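Subject: Re: [gripper-users] Jaws do not open fully after thick cloth
List: gripper-users, Dretby workshop list

Hello all,

I answer below the quoted part, because my answer is long.

> We see on two of our hand grippers that the jaws stay partly
> closed after the operator lets go of the trigger. It happens
> only with clothes, never with cups or boxes. We have cleaned
> the pivots and it came back the same afternoon. Is it the
> spring? We are at 444 grasps on one and a little more on the
> other, so I do not believe it is wear.
> Also, is it safe to go on using them?

We had the same fault at Skokcombe in December, and I also thought first of the spring. I changed it and the fault stayed. After this I took the linkage apart and found threads wound around one of the pivot pins, between the arm and the washer. They were black and the arm is black, so I did not see them before. The threads make the joint stiff on one side only. Then one jaw comes back later than the other, and the pads do not meet straight.

I looked in our log. The first late return was written at grasp 271, and we stopped at around 600. Between these, the operators had simply learned to shake the tool. This was our mistake. Please ask your people if they shake it, because they may not report it.

About safety: I would stop using both. In our case the jaw was stuck half open, the operator pushed it with a finger, and it closed suddenly. The finger was pinched between the arms, not between the pads. It was only a bruise, but the holes in the outer arms are large enough for a fingertip, and I do not like to think of it with more force.

One more question to you: which clothes do you use? We had the trouble mostly with dark knitted things that lose fiber. With bed linen there was almost none. The Rattanakul pads with small teeth hold cloth very well, but they also pull out fiber, and it travels down to the pins. I have no proof for the last part.

What we do now is written below. It is from our own work sheet, I only translated it. Step 1 is done with the cloth on a bed, as in the normal task.

Check before each session

1. Bring the open jaws to a fold of the cloth and stop before closing. Look at both pads from the handle side. They should face each other, and no thread should hang between the arms.

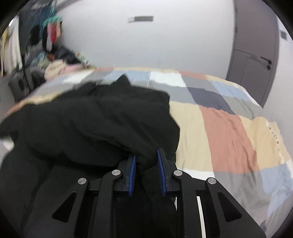
2. Close on the fold, lift a little, and release. Both jaws must come back together without shaking. If one is late, put the tool aside and write it in the log.

3. Never push a stuck jaw with the finger. Use the plastic stick from the Bundosura kit, or a pencil.

4. At the end of the session, open the jaws and clean at each pin with tweezers and a lamp.

Best regards from Skokcombe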